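Ustodik
@ustodik_evenings
2 September 2018

Since January I am reading in English every evening before sleep, and a few of you asked me how I do it. So I will write a small thread. I am not a teacher, only a slow reader with a dictionary. 1/17

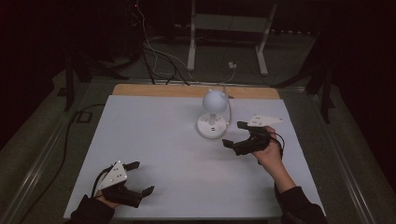 My rule is 20 minutes, every day, also on Sunday. In the beginning I wanted one hour, and after four days I stopped completely. With the shorter time I lost only a few evenings in the whole winter. 2/17

The first book was a mistake. I took a thick classic of 354 pages, because I had heard the title all my life. On the first page I looked up so many words that I forgot who was speaking. I put it back on the shelf and I am not ashamed. 3/17

Then I went to the second-hand shop on Cifuentes street and bought a crime novel for the price of a coffee. The sentences were short. People open doors, ask questions, drink something, leave. This is very good grammar practice! 4/17

About the dictionary: I allow myself five words per evening. The others I must guess. If a word comes back three times and I still cannot guess it, it gets a place in the five. 5/17

Some words I guessed wrong for weeks. I thought "reluctant" means something like "relaxed". The detective was reluctant in every chapter, and I had the picture of a very calm man. When I checked it, I had to change my opinion of him. 6/17

I write the five words in a paper notebook, always with the full sentence from the book. Only the word with a translation does not stay in my head. With the sentence I remember also the kitchen where the people were standing. 7/17

I tried an app too, Starnance. It wants you to learn the 1000 most common words with little cards. It is a fine app and my sister likes it very much. For me the cards became a second job, and in the evening I already come from a first one. 8/17

Small verbs are the hardest. Put up, put off, put out, put up with. My notebook has two full pages only for "put". If somebody knows a good method for this, please write to me. 9/17

Reading aloud: I do one paragraph aloud at the end, quietly, because of the neighbors. My tongue was very heavy in winter. Now I can say "thoroughly" on the second attempt. "Squirrel" I leave for next year. 10/17

Someone asked about e-readers. I had one for a month. You touch the word and the meaning comes, it is comfortable. But I touched everything, even the words I knew, only to be sure. With paper I am lazy to stand up for the dictionary, so I think a bit more. 11/17

The hour is important. I tried in the morning, and I read the same line many times with my coffee getting cold. After dinner is too early, there are dishes and telephone calls. For me it is the last thing before I brush my teeth. 12/17

The phone stays in the hallway. I know everybody gives this advice and I also did not follow it until April. Then I missed the name of the murderer because of a message about a parking place. Now it stays in the hallway. 13/17

If you are a beginner, I can recommend books for children of ten or eleven years. The stories are good and the chapters end quickly. In the Holell library they stand on the low shelves next to the window, and you may borrow up to six at once. The lady at the desk never asks who they are for. 14/17

A warning: children's books about animals are not always easy. I borrowed one about a badger and learned burrow, snout, whisker, bramble and thicket in one evening. These are my five words, and I still wait for the chance to use them at work. 15/17

Today I finished chapter 53 of my third crime novel. It has very short chapters, so do not be too impressed. I suspected the brother from the start, but I suspect the brother in every book. 16/17

Next I want to try something with letters or a diary, where people write about ordinary days. Not too old, and please no badgers. If you have a title, leave it under this post, I will look for it on Tuesday when the library is open late. 17/17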